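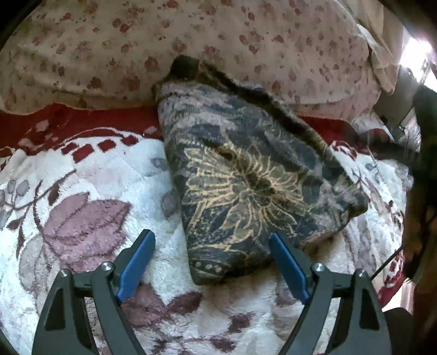
¿Cómo se guarda una manta gruesa, doblada o enrollada?
Doblada en tres a lo largo y luego por la mitad, con el pelo hacia dentro, salvo que el armario sea el del pasillo, que tiene el fondo de una caja de zapatos y obliga a enrollar.

Con esa consulta, enviada por escrito por una vecina del segundo, se abrió la sesión. Se acordó contestarle con las palabras de arriba y no añadir nada, a pesar de que Cristian Espinoza traía preparado un esquema.

ACTA DE LA REUNIÓN DE CONVIVENCIA
Residencia Gasser, planta cuarta
Fecha: 13/02/2023
Asistentes: Amparo Nina (preside), Jhosep Cuervo (toma el acta), Cristian Espinoza, Vy Nghiêm
Excusa su ausencia: Kuldeep Gautam, que a la misma hora tenía turno de lavadora y no pensaba perderlo

1. Acta anterior
Se aprueba. Amparo pide que se corrija «la montaña» por «la ropa de cama acumulada en la habitación común». Se corrige. En adelante, todos los presentes siguieron diciendo la montaña.

2. Estado de la ropa de cama
Vy informa de lo que hay sobre la cama y alrededor: la manta oscura de la flor dorada, con su borde marrón de pelo; la blanca de pelo largo con flores malva; la de aspecto de tapiz, en azul marino y dorado, y la colcha clara de motivos pequeños. Jhosep pregunta si los motivos son flores o huellas de perro. Se debate más de lo razonable. Amparo vota flores y Cristian vota huellas; la presidencia tiene voto de calidad, así que son flores.

La blanca no entra en la lavadora de la planta. Cristian lo sabe porque lo intentó en agosto y la máquina, una Uvar que ya estaba aquí cuando llegamos todos, se pasó la tarde pitando. La lavandería Gullow pide 621 pesos por pieza grande. La otra, Zendix, pide 548, pero no recoge a domicilio, y alguien tendría que bajar con la manta en brazos por la avenida. Se hizo un silencio largo. Se acuerda llevarla a Gullow.

3. Prendas pequeñas
Continúan apareciendo calcetines entre las mantas - y cosas que podrían ser calcetines. Amparo propone que todo lo que salga al sacudir se deje a los pies de la cama, a la vista, durante una semana, y que después pase a trapos de limpieza sin derecho a reclamación.

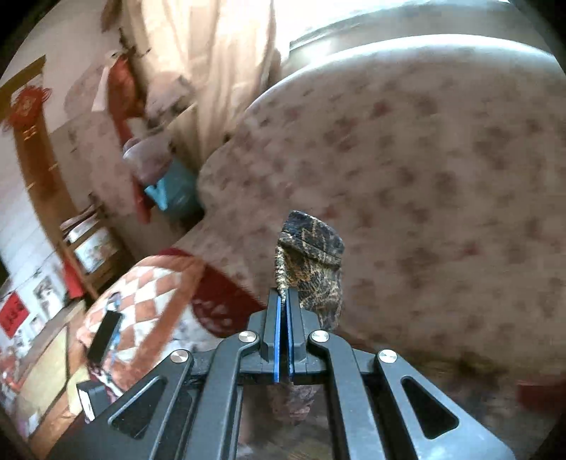

Vy opina que una semana es poco para quien trabaja de noche. Se amplía a dos. Cristian pregunta si puede reclamarse un calcetín suelto cuando el otro ya es trapo, y se le contesta que puede reclamar los dos y ponérselos como guste.

Queda aprobado también que lo pequeño se doble aparte y no se meta dentro de las mantas «para que no se pierda», método que defendía Kuldeep y que, según consta en tres actas, es la manera más segura de perderlo.

4. Orden de doblado
Se discute por dónde empezar. Jhosep es partidario de quitar primero la colcha, porque ocupa más. Vy prefiere despejar antes las mantas, de una en una, y llevarlas dobladas al armario. Se hace como dice Vy, que es quien ha doblado las últimas veces mientras los demás teníamos opiniones.

Las mantas estampadas se guardan con el dibujo hacia fuera, para distinguirlas sin desmontar el estante. La de tapiz va debajo por el peso. La del borde de pelo va arriba, y que no se use de cojín.

5. Cuentas
En el bote hay 3,648 pesos. Descontada la lavandería, alcanza para bolsas de tela con cierre. Jhosep pidió que se comprara además un ambientador de lavanda. Denegado, por segunda vez.

6. Reparto de tareas

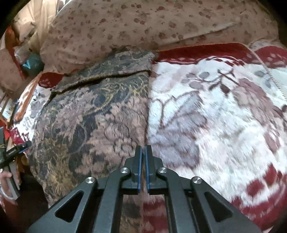
a) Vy Nghiêm: doblar las mantas y decidir el estante. Nadie le corrige los pliegues.
b) Cristian Espinoza: bajar la blanca cuando venga el repartidor de Gullow y guardar el recibo en un sitio que recuerde.
c) Jhosep Cuervo: sacudir la colcha por la ventana del patio, avisando antes al primero.
d) Kuldeep Gautam: emparejar calcetines. Se le asigna en ausencia.
e) Amparo Nina: comprar las bolsas y supervisar.

7. Ruegos y preguntas
Cristian ruega que se reabra lo de las huellas. No se reabre.

Se levanta la sesión al oírse el final del centrifugado.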